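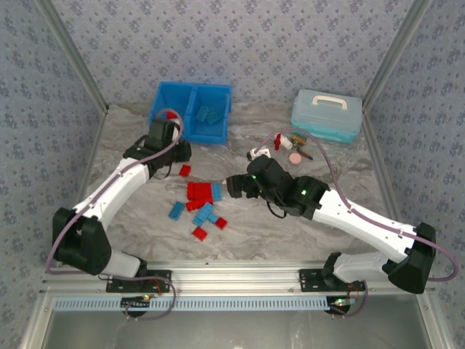 Brick sort, two arms, divided bin. Red left, blue right.

Notebook, March, started 9:40

Back on the tidy-up question. Quan wants to know if we can tell Wernen that the pair is ready for a toy shelf or a parts bench, and I would like an answer that holds up outside the cell. Today's chore is the plain one: take building bricks off the table and sort them by color into the two halves of the bin. A five-year-old does it while talking about something else.

Running the Fusden policy from last week, no changes. Target stays at 155 seconds for a full table. My own time by hand, one-handed and not hurrying, was 7.

Notes so far:
Loose bricks are the easy part. Stacked ones are where I expect to lose time, and I have no good rule for whether to pull a stack apart or move it whole. Wernen's people would want it apart if it goes back to stock. A parent wouldn't care.
Blue brick into blue bin worries me for the check at the end. Try a gray bin before we blame the policy.
Things that aren't bricks are supposed to stay where they are. Add this to the score sheet, it isn't on there now.
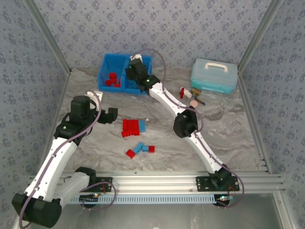 Nhung Văn thinks I'm scoring the wrong thing. Her view is that speed hardly matters for a chore done while everyone is out of the house, and that the number to report is how often a person has to step in. She would take a machine that needs the whole afternoon over one that needs her twice.

Fair. I'll log both from now on. For the shop floor I still want seconds, as the bench is needed again at shift change.

Wrist views go in the same folder as the overhead ones, same run names. Khôi asked for them so he can look at blur during fast moves. 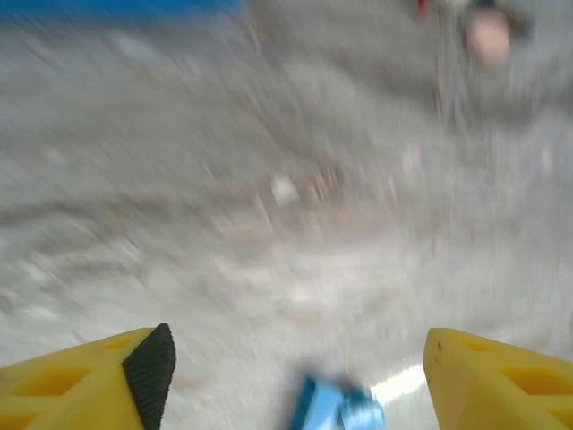

If the blur is bad enough to hurt the grasp, slow the approach first and leave the exposure alone until Khôi has looked. Tuấn has the old speed limits from the Emetti job, ask him.

Answer to Quan for now: shop floor maybe, with one kind of part and a person nearby. House, no.

To do: gray bin, new score sheet, rule for stacks.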